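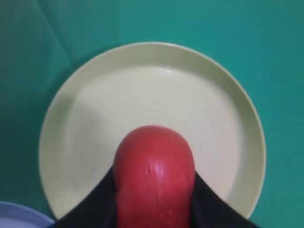
According to Leonie Reinholz, the part of the day she dreaded most was the plating line between eleven and one, when her wrists ached and there was never a minute to talk to anyone. She says she would not go back to it for anything!

MOVSTEAD, 5/4/23. Handa Catering is delighted to share that its central kitchen in Movstead, which sends out lunches to schools and care homes all over the county, will bring robot arms from Reten onto its plating line for good. The decision follows a trial that began in February and that (we admit) had a few of us nervous at the start. The kitchen plates up to 2000 lunches a day, and for years every single item on them was set down by hand.

Under the new setup the arms take over the most repetitive placing, and our people move to seasoning, special diets, final checks and the sort of cooking they came here to do in the first place. All 286 members of staff keep their jobs and their hours, and everyone on the line will receive 90 hours of paid training, spread out so that it never eats into anybody's breaks. 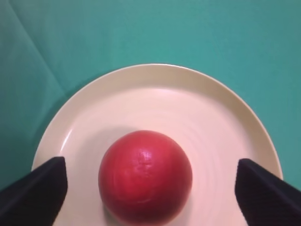

A round red item on a cream plate, between the open fingers of the gripper.

The trial was planned together with Brinkmann, our longtime partner for kitchen equipment, and with the line crews themselves, who had plenty to say about where the arms should stand and how fast they should go. We listened, and we slowed things down quite a bit in the second week. By the end the arms were handling 600 plates in a shift.

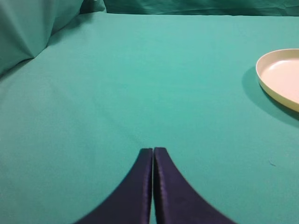 Training starts with the basics, and we are happy to take our time over them. New operators work at a practice table before they go anywhere near the line, with one of our more seasoned colleagues at their side. There is nothing fancy about it: a green cloth, a cream plastic plate and the gripper, which is plenty for learning how to bring the two fingers together and steer them over to a plate. Crew members from any shift can sign up with their supervisor, and cooks who are simply curious are warmly invited to come along too.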